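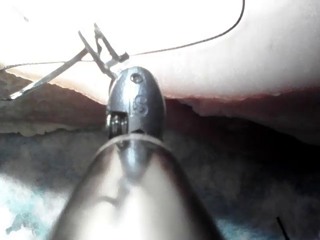
Kallo écrit : chez nous, on change l'instrument quand la mâchoire a du jeu, pas avant. Compter les heures ne sert à rien.

Yurt
Je ne suis pas d'accord. À Futuvville nous contrôlons les câbles au poignet toutes les 28 heures. Un câble fatigué ne se voit pas dans la mâchoire.

Kallo
28, c'est trop court. Moi je suis à environ 44 et le fil tient bien.

Manuela Bortolotti
Quel fil utilisez-vous ? Avec le fil fin, mes mâchoires glissent si je ne refais pas le zéro du poignet après le montage.

Yurt
Fil noir, le plus fin. Le zéro, je le fais deux fois, bras à vide.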